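Tuta bot stuck on bottles after grip fault

Bit of a wobble at Hutilard this August, I'm afraid. Tuta, our two-handed packing robot, has been stopped from bagging drinks after its right hand refused to let go of a bottle - it just held on, for 5 minutes, until someone hit the stop button. 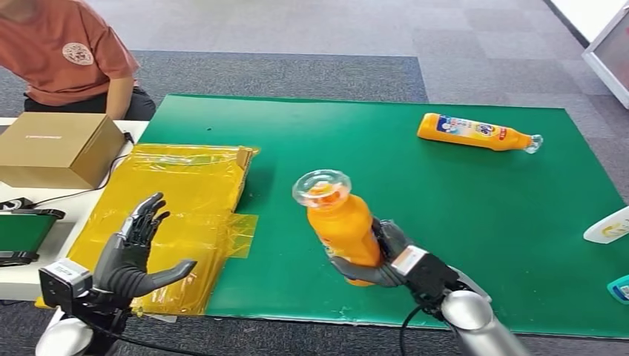 No one was hurt, thank goodness! I'm told it had done 200 bottles before that without a grumble. The fault seems to be in the release signal, so Siriwan, who make the hand, are sending new software. Until then it's half speed only, and everyone keeps their fingers well clear of the mat.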